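《特里尔特桥》

最后更新：2020年7月19日 星期日

《特里尔特桥》（Triltbridge），长篇历史小说，斯泰纳尔·吕克高（Steinar Lykkegaard）著，格雷罗出版社（Guerreiro）出版。背景为一座虚构的北方桥镇，时间大致在中世纪晚期，书里没给确切年份。全书分3部，外加一篇很短的尾声。中译本由侯佳慧（Jiahui Hou）翻译，白博洋（Boyang Bai）校订。

本条目只谈小说本身。同名的有声剧见“改编”一节。作者另一部小说《马西内》（Masine）另有条目，情节上有少量交叉，人物基本不重合。

概述

小说写一座桥的重建。旧桥垮了，镇子被河水分成两半，北岸有粮仓和修道院，南岸有集市、制革坊和大部分人口。修道院愿意出钱，条件是过桥费归修道院收。镇上的人不肯。故事从垮桥后的第一个冬天讲起，到新桥合龙后的第二个春天为止。

主线不复杂。篇幅大部分花在争执、账目、渡船、石料的运输上。喜欢的读者说细，不喜欢的说慢。书中几乎没有战争场面，唯一一次围城是从一个看渡口的老人嘴里转述的，他还记错了顺序。

叙述者是修道院的抄写员奥德温，负责抄录与建桥有关的文书。小说由他抄的文书和他私下写的旁注组成，两种文字交替，越往后旁注越长，到第三部文书只剩标题。

创作背景

吕克高早年写短篇，多发表在地方刊物上。据他自己说，桥的念头来自一次在康迪夫索普（Condivthorpe）的借住。房东家阁楼上有几本教区账簿的复印件，他翻着翻着看进去了。账簿里有一笔支出，写明付给“不肯下水的人”，没有别的说明。这一笔后来几乎原样进了小说第一部。

初稿写得很快，改稿很慢。初稿没有抄写员，用的是一般的第三人称，桥匠伊沃是主角。编辑阿克塞尔·比斯高（Aksel Bisgaard）看完后来信，意思是桥匠每次出场都在干活，读者没有机会知道他怎么想，问能不能换一个闲一点的人来讲。吕克高搁了一个冬天，回来的时候换成了奥德温，桥匠退到中间的位置，说的话少了一大半。

比斯高的信后来收进纪念版附录。信不长，语气客气，有一处把桥匠的名字写错了，附录照印。

改稿期间作者去看过几座老桥，做了笔记，还画了些草图。草图画得一般，出版社没用。书前那张地图是另请人绘的，河的流向和正文第七章对不上，后来的版次改过来了。

情节

以下透露结局。

第一部《水》。旧桥在夜里垮塌。没有人死，只丢了一车腌鱼。镇议会连夜开会，决定先设渡船，把摆渡的权利租给寡妇格莱塔。格莱塔的船是旧的，桨也旧，但她是唯一敢在涨水时过河的人。修道院派奥德温到南岸抄写契约，他原打算住几天，河面开始结冰，船停了，他回不去，就在制革坊楼上住了整个冬天。

这个冬天占了第一部一半以上的篇幅。奥德温闻不惯制革的气味，头几天睡不着，写了很多。他替不识字的人写信、写收条、写诉状，慢慢知道了南岸的人欠谁的钱，谁跟谁不讲话。他把这些记在契约抄本的页边，字写得很小，心想回去以后刮掉。

开春，桥匠伊沃到镇上。他带了一个徒弟和一头骡子，看过河床以后开价，要求先付一半。议会拿不出来。修道院的执事带着现钱来，钱箱摆在桌上，条件写在纸上。第一部到这里停住，没写谁签了字。

第二部《石》。开头已经是夏天，石料在运。读者要从旁注里推断出来，字是议会签的，但签的是一份改过的条款，过桥费修道院收若干年，之后归镇上。改条款的人是奥德温。他在抄写时漏了一行，后来又在另一处补了一行，两份抄本因此不一样。他是故意还是抄错，小说前后给了两种说法，都是他自己写的。

石料从上游的采石场走水路下来。有一船沉了，船工要赔，桥匠替他们说话，议会不听。格莱塔的摆渡生意眼看做不长，她先是反对修桥，后来把船租给运石料的，赚了一笔，再后来又反对修桥。这个人物是全书写得最活的，多数评论都同意。

秋天发大水，木拱架被冲走一座。徒弟失踪。伊沃停工，每天到下游去找，找了很久。奥德温那段时间的文书是空白的，只有日期和“无事”二字，旁注却有整整一章，写他陪伊沃走河滩。这一章没有对话。

第三部《过》。拱架重搭，换了更重的木料。修道院发现两份抄本不一致，召奥德温回北岸。他坐格莱塔的船过河，两个人在船上谈了一路，是小说中最长的一段对话。到了北岸，院长没有审他，只让他把两份抄本当面各念一遍。念完以后院长叫人把其中一份收走。是哪一份，没写明。

桥合龙。通桥那天镇上的人排着队走过去，走到北岸在走回来，有人走了好几遍。过桥费当天不收。伊沃没有走，他在桥下拆拱架。格莱塔把船拖上岸，翻过来，底朝天放在集市边上，小孩拿来当凳子。

尾声换了叙述者。一个后来的抄写员在整理旧文书，看见页边的小字，读了几页，拿起刮刀。小说在刮刀落下之前结束。

主要人物

奥德温：抄写员，叙述者。胆小，好奇，字写得好。自称从小在修道院长大，但第二部有一处提到他父亲的铺子，前后矛盾。有读者认为是疏漏，作者未作答。

伊沃：桥匠。外乡人，话少，算账很快。左耳听不见，跟人说话的时候习惯站在对方左边。

格莱塔：摆渡人，寡妇。丈夫怎么死的，镇上有好几种说法，她自己每次讲的也不一样。

院长：没有名字。出场很少，每次出场都在吃东西。

徒弟：伊沃叫他“小子”，其他人也跟着叫。真名到第三部才由格莱塔说出来，叫本内。

执事鲁珀特：管修道院的钱。早期评论常把他当反派。细看他做的事都有账可查，而且账是平的。

制革匠一家：夫妻二人，几个女儿，奥德温的房东。大女儿识字，是全书除奥德温外唯一看过旁注的人。

看渡口的老人：只在第一部出现。围城的故事由他讲。

结构与叙述

文书与旁注的排法是本书最受注意的地方。初版中文书用正体，旁注用小一号的字排在外侧页边。到第二部旁注挤进版心，第三部旁注占满整页，文书反倒挪到页边去了。排版成本高，出版社起初不同意，比斯高坚持。平装本为省纸改成上下排列，失去了一部分效果，不少读者只读过平装本，所以对这个设计没什么印象。

文书部分模仿契约、收据、会议记录、诉状、遗嘱。格式大体可信，用词略为简化。作者在后记里承认，真的契约要啰嗦得多，照写没有人看得下去。

旁注部分是现在时，没有日期。读者只能靠旁边的文书判断时间，而文书的日期用的是圣徒纪念日，修道院和镇上过的日子又差几天。有读者做过对照表，发现第二部中段有一周对不上，恰好就是漏抄那一行的前后。

叙述者可不可信，讨论很多。大致三派意见。一派认为奥德温从头到尾在为自己辩护，旁注是写给院长看的，他知道迟早会有人查。另一派认为旁注就是私人文字，他没想过读者，矛盾的地方是记性不好。还有一派把尾声当作关键，认为我们读到的文本已经经过后来那位抄写员的手，刮掉的部分没法知道。第三种说法近年比较流行，问题是如果刮过，为什么留下来的恰好完整成章，支持者没有很好的解释。

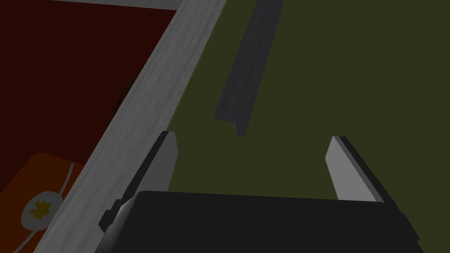

两指夹爪，张开状态。计算机渲染图。

被删章节

初稿交稿时远远超出合同约定的篇幅，删改幅度不小。已知删掉的较完整段落有以下几处。

“采石场”。原为第二部开头，写石料开采和采石工的一次罢工。约占一整章，删去后只留下一封催货信。作者说删这一章最舍不得，因为查资料花的时间最多。现在正文里工人称伊沃为“那个付过钱的人”，读者多半不明白，就是从这一章来的。

“集市上的熊”。一个杂耍班子过河，熊不肯上船。是个喜剧段落，与主线无关。比斯高的批语只有一个字，删。后来单独以短篇形式发表过，反响不错，有些读者反而是先读了熊才来读小说的。

“院长的梦”。短，两页不到。全书唯一不经奥德温之口的段落，留着会破坏叙述框架，作者自己拿掉的。

“合龙之夜”。原结尾。奥德温和伊沃在新桥上喝酒，伊沃讲徒弟的事。现存文本中伊沃始终没有谈过徒弟失踪，就是删掉这一段的结果。意见分歧较大，有人觉得删得好，有人认为伊沃这条线因此没收住。

删稿现存放在出版社，纪念版附录收了前两处，后两处只有摘要。

“合龙之夜”的存在最早是从比斯高的一次谈话里透露出来的，当时他以为作者已经讲过了。吕克高随后确认，表示不打算发表。

语言

句子短。旁注里尤其短，常常没有主语。文书部分则一句能拖半页，层层套下去，到最后才出现动词。两种句式的反差在原文里很明显。

物件的名称用得很准，船上的、桥上的、制革的，各有一套词。初版没有词汇表，读者来信抱怨，第二版加了。词汇表由作者本人写，有几条写得像小故事，“拱架”一条特别长，里面提到一个正文里没有的木匠。

对话不用引号，靠换行区分。过河那一章里有几处分不清是谁在说话，朗读版的演员问过作者，作者说两个人说都可以。

方言方面，南岸人说话用了一些自造的词，例如把过河叫“湿脚”，把北岸人叫“干的”。这些词没有历史依据。也有读者写信来说自己老家就是这么讲的，作者回信道谢，没有更正。

版本

初版精装，首印2000册，卖得慢，过了一阵子才加印。封面是河，没有桥。

平装版改了排版，见上文。封面换成一座石桥，桥拱数量与正文不符，后来又换。

作者签名编号本，限500册，随书附一张折页地图，即改正了流向的那一版。

纪念版，增加附录：比斯高的信、两处删稿、两处摘要、词汇表增补。恢复了页边排版。目前引用以此版为准。

电子版情况比较乱。早期电子版把旁注一律做成脚注，第三部因此出现正文一行、脚注几十页的情况，没法读。后来重做，用缩进来区分，勉强可以。

各版文字有细微出入。主要集中在第二部漏抄的那一行。初版中两份抄本的差别是一个词，平装版排错，两份变成一样的了，整条情节线因此失去着落，重印时才发现。手上有这一印次的读者可对照纪念版。

中译本

译者侯佳慧。她先译了“集市上的熊”，登在杂志上，编辑来问有没有长的，于是有了全译本。翻译期间与作者通信，问题主要是文书的格式和自造词。

“湿脚”一词起初译作“趟水”，校订时白博洋建议直译，理由是原文读者第一次看到也会愣一下。译者同意。“干的”一词保留，因为在中文里容易引起误会，加了一条注。

契约部分，译者参考了旧式中文契书的语气，“立约人”“恐后无凭”一类的说法都用上了。有人喜欢，有人觉得过了，读起来像另一个地方的事。译者在译后记里说明，原文的契约对当代读者也是隔了一层的，直白译出来反而没有那层距离。比较公允的看法是，第一部用得多，第三部文书只剩标题，影响不大。

无引号的对话，中译本照办。过河一章由于中文动词没有人称变化，分不清说话人的地方比原文更多。译者列了一张表寄给作者，作者在表上逐条标了，有几处标的是问号。译本保留了原样，没有替读者分。

中译本按页边方式排版。第一次印刷有一处旁注排到了错误的页码，第二次印刷改正。书名曾考虑意译为《过河》或《三岸桥》，后定为音译加“桥”。

评价

出版之初评论不多，较早的几篇意见不一。批评集中在节奏，认为第一部冬天太长，钱的事情太细，桥到全书过半还没有影子。也有人认为女性人物除格莱塔外都偏单薄，制革匠的几个女儿难以分清。

肯定的意见多提到文书与旁注的互动，以及河滩一章。这一章常被单独选出来，选的时候一般连旁边空白的文书一起印。

评论人郑爱国（Aiguo Zheng）写过一篇较长的文章，讨论小说中的“抄错”。他认为书里每件大事都起于一次不准确的转述，老人记错的围城，格莱塔讲法不一的丈夫，执事唯一准确的账反而没人信。文章同时指出第二部后半的巧合偏多，采石场一章若不删，有些巧合本来有铺垫。此文流传较广，译本重印时作为附录收入。

历史爱好者方面，意见主要在工程细节。拱架的搭法大体说得通，夏天开工、秋天遇水也合理。有人指出以书中的人手，工期偏短。作者在后记里有一句交代，说他偷了一年。

读者反应两极。读书会常选，也常有人读不完。常见的建议是第一部读到结冰那里如果不喜欢可以停。另有一种建议是先读尾声，不推荐，尾声里有一句话会影响对第三部的理解。

改编

有声剧，共5集，由一家小型制作团队录制，4月首播。结构作了调整，把奥德温的旁注处理成独白，文书由另一位演员念，念得很平。两条声音到最后一集叠在一起，听起来略吃力。“院长的梦”在有声剧里恢复了，征得作者同意。

舞台改编做过一次朗读会，地点在康迪夫索普，没有布景，格莱塔的船用一条长凳代替。之后没有正式演出。

影视版权的消息传过几回，均未证实。本条目不收录。

与《马西内》的关系

《马西内》时间较晚，写的是下游一个港口。书中有一座“上面的桥”，经过的人抱怨收费，一般认为就是特里尔特桥。如此推断，过桥费当时还在收，可以反过来说明院长收走的是哪一份抄本。不过抱怨的人没说钱交给谁。作者被问过，说自己也记不清了，要回去查。

另有一处，港口酒馆里挂着一块旧船板，店主说是祖母的船。祖母叫什么没提。

两本书没有固定的阅读次序。出版社目录里《特里尔特桥》在前。

常见误解

特里尔特桥是否真实存在。不存在，镇子也不存在。河没有名字，书中一律称“河”。

奥德温旁注有无历史原型。页边写私事的抄写员在各地手稿里都能见到，书中内容为虚构。

小说是不是系列的第一部。作者没有这样说过，“3部”指的是本书内部的分部，书店有时误标成三部曲第一册。

伊沃的徒弟有没有死。文本没有交代。第三部格莱塔说出本内这个名字的时候用的是现在时，有读者据此认为她知道他在哪儿。中文没有时态，译本在此处用了“他叫本内”，未能完全体现，译者加注说明。

注释

人名译法依中译本。早期介绍文章中奥德温亦作奥德文，格莱塔亦作葛丽塔。

文中“初稿”指交给比斯高的第一稿，更早的草稿据作者称已不存。

版本部分尚缺平装版各印次的对照，待补。有声剧演员名单待补。

参见

《马西内》
集市上的熊（短篇）
页边注
书信体与文书体小说
叙述者（文学）

分类：历史小说｜文书体小说｜长篇小说｜格雷罗出版社图书｜待补充条目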